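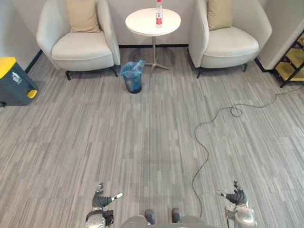
Robot Care Technician, part time, Farnum site

Prevard is looking for a patient, tidy-handed person to look after one two-armed robot, and we do mean one. Brutari does its practice work in our lounge, and it needs someone who will get to know it the way you get to know an old car.

Your morning starts at 8:30 with the hands. You wipe down the fingers, check each joint for play, look over the fingertip caps and swap any that have worn through, then run both arms slowly from one end of their travel to the other while you listen at the wrists. After every 100 hours of running you go through the wrist bolts with the torque wrench and write the readings in the log — a paper one, I'm afraid, and we're rather fond of it. You'll also walk the floor before each session and see to it that any cable is routed clear of the arms and the base.

No degree needed. If you have fixed sewing machines, bicycles, copiers or dental chairs, we would love to hear about it! You should be happy kneeling on carpet, reading a wiring diagram and asking for help when a fault code makes no sense. Training takes 10 weeks, alongside our present technician, Butkienė, who is moving over to the gearbox bench and has promised to answer questions for as long as you have them.

Twenty hours a week, mornings, starting in January. Please send a page or so about something you have repaired, and how it went, to Floor Cuypers, quoting job number 2316.

Prevard, Farnum site, Room 833 | Contact | © Prevard | Back to top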